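Girkach台球公开赛公布2025年赛事安排

即时发布
2025年7月27日

Girkach台球协会今日正式公布本年度公开赛的项目设置、报名办法、赛制规则及奖金分配方案。本届赛事由协会主办，Firau台球俱乐部承办，将于8月在Serra会馆举行，设九球个人赛、十球个人赛、八球双打赛、一杆制胜表演赛和青少年九球赛，合计五个项目。其中十球个人赛为首次列入正式比赛日程。

协会在本次发布中同时确认，赛事全部场次将采用统一的计时办法和统一的裁判用语，各项目的种子选手名单将在抽签之前另行公告。已在春季分站赛中取得积分的选手，其积分自动计入本届种子排序，无须另行申报。

一、项目与赛制

九球个人赛分为资格赛与正赛两个阶段。资格赛采用双败淘汰制，胜者组抢七局，败者组抢六局。正赛采用单败淘汰制，首轮至四分之一决赛抢九局，半决赛抢十一局，决赛抢十三局。全程实行胜者开球。一号球置于置球点，九号球置于球堆中心。开球后如无任何球入袋，则须至少有三颗目标球越过开球线或入袋，否则视为无效开球，对方选手可选择接受现有球形继续击打，或要求开球选手继续击打。

十球个人赛实行全程指球指袋，开球入袋除外。选手每次击球前须明确指定目标球与袋口；意图极为明显的直线球，选手可以手势示意，裁判确认后即为有效。如目标球落入非指定袋口，该球不予取出，对方有权决定由谁继续击打。十球在开球时入袋不计胜局，须取出重新置于置球点。正赛各轮抢八局，决赛抢十局，实行轮流开球。

八球双打赛以两人为一队，同队选手轮流出杆，每次击球后必须交换。一方击球过程中，同队选手可以在对手完成上一杆后、本方出杆前进行简短商议，一经俯身瞄准即不得再行交流。每队每局可使用暂停一次，时长不超过一分钟。双打赛全部轮次抢五局。

青少年九球赛面向十八周岁以下选手，资格赛与正赛均抢五局，采用三角架排球，由裁判负责摆球。未满十四周岁的选手须由一名成年人陪同到场，并在检录时签署确认书。

一杆制胜表演赛不计积分，由四名受邀选手与现场抽签产生的观众选手组队进行，具体规则由裁判组于当日宣布。

二、报名办法

成人个人项目报名费为每人500元，一名选手可同时报名九球与十球两个个人项目，费用分别计收。双打赛按队收取，青少年赛免收报名费。报名须提交有效身份证件复印件、近期免冠照片以及所属俱乐部出具的推荐函；无所属俱乐部的选手可以个人名义报名，由协会秘书处统一编组。

报名表可在Firau台球俱乐部前台及Serra会馆服务处领取，填妥后交回任一地点均为有效。报名名额按缴费先后顺序确定，额满即止，未获名额者列入候补名单。候补选手在抽签前递补的，与正选选手享有同等权利；抽签完成后出现的空缺，按轮空处理，不再递补。

选手因故退赛的，须在抽签前以书面形式通知秘书处，报名费全额退还。抽签后退赛的，报名费不予退还，但因伤病退赛并能出具医疗证明者除外。

三、场地与器材

全部比赛使用九尺标准球台。台面铺装工作由Wamis台球器材服务公司承担，比赛用球由组委会统一提供，每日开赛前清洗一次，半决赛与决赛使用新球。球台水平度在每一比赛日检录前由裁判组复核，并填写书面记录。

选手自备球杆须符合现行规则关于长度、重量和皮头的规定。跳球杆仅限在九球和十球项目中使用，八球双打赛不得使用。巧克力粉颜色不作限制，但选手离台时应将其收回，不得留置于台边。

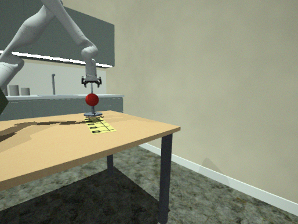
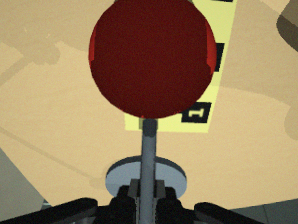
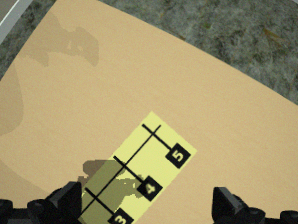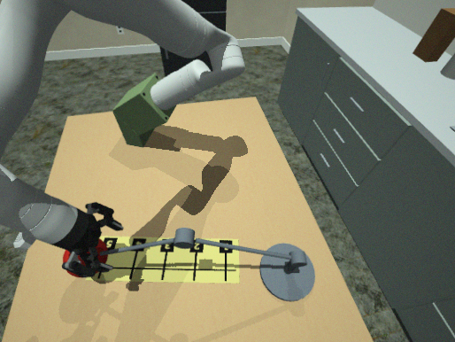 Valquíria Prado在协会公布方案后表示，十球列入正式比赛是选手们多年来的愿望，指球指袋的要求会减少偶然因素，使走位和防守能力得到更充分的体现。她同时认为，正赛抢八局的局数仍然偏短，尤其在轮流开球的情况下，一次开球失误往往难以追回，希望协会在来年考虑将后几轮延长至抢十局以上。

协会竞赛部负责人Kenji Boateng对此回应称，局数设置综合考虑了球台数量和单日比赛时长。十球项目与九球资格赛共用部分球台，如全面延长局数，部分选手将不得不在深夜完成比赛，对次日赛事亦有影响。竞赛部将在赛后收集各场次用时数据，作为下一年度调整赛制的依据。

四、裁判与纪律

本届赛事裁判长由Styliani Tzanetos担任。正赛阶段每张球台配备一名裁判，资格赛阶段每名裁判负责相邻两张球台，选手在进行可能引起争议的击球之前，应主动请裁判到场观看。未请裁判到场而发生争议的，原则上以击球选手的陈述为准，另有明确证据者除外。

所有正赛场次实行每杆三十五秒计时，剩余十秒时由裁判口头提示。每名选手每局可申请延时一次，延时时长为二十五秒。开球后的第一杆不计时不超过六十秒。超时按犯规处理，由对方获得自由球。资格赛不实行逐杆计时，但裁判认为选手有意拖延的，可在警告后启用计时。

选手着装应为有领上衣、深色长裤和深色皮鞋，双打赛同队选手上衣颜色须保持一致。女选手可着深色及膝裙装。比赛期间不得佩戴耳机，不得使用移动电话。选手离开座席前往洗手间，须征得裁判同意，且仅限在局间进行，每场比赛一次。

选手迟到满五分钟判负一局，满十五分钟判负该场比赛。对裁判判罚有异议的，应在下一杆击出之前提出，由裁判长当场裁决。裁判长的裁决为最终裁决。

五、奖金与积分

九球个人赛和十球个人赛的冠军、亚军以及进入半决赛的选手均可获得奖金，八球双打赛奖励前两名，奖金由同队选手平均分配。青少年九球赛不设奖金，前四名获颁奖牌及训练津贴，津贴以所属俱乐部训练课时的形式兑现。各项奖金的具体数额将随抽签结果一并公告，并于颁奖仪式后以转账方式支付。

各项目成绩计入协会年度积分。九球与十球个人赛积分分别计算，年终排名取两者之和。双打赛积分不计入个人排名，仅作为下一年度双打种子排序的依据。

六、名人堂入选仪式

赛事期间，协会将于Serra会馆宴会厅举行名人堂入选晚宴。经评选小组投票，Ostap Semeniuk因其在九球项目中的长期成就入选选手类名人堂；Melahat Eren因在青少年教练培养及裁判规程编写方面的工作入选贡献类名人堂。

Ostap Semeniuk十七岁开始参加地区比赛，先后三次获得公开赛九球冠军，并在双打项目中与多名搭档进入决赛。其防守打法对本地区后辈选手影响较深，协会现行初级教材中有关贴库防守的章节即以其比赛局面为例。

Melahat Eren主持编写的裁判手册沿用至今，其中关于双打商议时限、连续三次犯规警告程序等条文，已为多家俱乐部的内部赛事所采用。她目前仍在Firau台球俱乐部指导青少年班，每学期开设两期入门课程。

晚宴实行凭票入场，参赛选手凭参赛证可购买优惠票。晚宴当晚不安排比赛。

七、观赛与票务

资格赛阶段免费向公众开放，观众凭当日入场券在服务处登记后入场。正赛阶段实行对号入座，观众席共设1538个座位，其中包括轮椅席位及陪同席位。轮椅席位须提前向会馆服务处预约。

观众应在局间出入，比赛进行中请勿走动。场内拍照不得使用闪光灯，三脚架须放置于指定区域。六周岁以下儿童不建议进入正赛区，可在会馆一层的体验区参加活动，体验区设有矮台和短杆，由俱乐部教练现场指导。

决赛日预计持续6小时左右，中间安排一次休息。会馆餐厅在比赛期间照常营业，主赛场内仅可携带瓶装饮用水。

八、媒体安排

媒体采访证由秘书处统一核发，申请时须注明采访人员姓名、所属机构及拟采访场次。赛后采访在会馆二层会议室进行，半决赛及决赛双方选手均须出席。比赛进行期间，摄影人员不得进入选手视线正前方区域，裁判有权要求其调整位置。

九球与十球决赛将安排现场解说，解说音频仅通过耳机接收装置向观众提供，场内不设扩音。

关于Girkach台球协会

Girkach台球协会为地区性非营利体育组织，负责本地区台球赛事的组织、裁判员培训与选手注册工作，每年主办分站赛、公开赛及俱乐部联赛。

关于Firau台球俱乐部

Firau台球俱乐部为协会团体会员，设有成人班、青少年班和裁判员实习岗位，曾多次承办分站赛。

联系方式

媒体及报名事宜，请与Girkach台球协会秘书处联系。票务及轮椅席位预约，请与Serra会馆服务处联系。

本网站使用Cookie以改善您的浏览体验。继续浏览即表示您同意我们的Cookie政策。 接受全部　仅接受必要项　管理设置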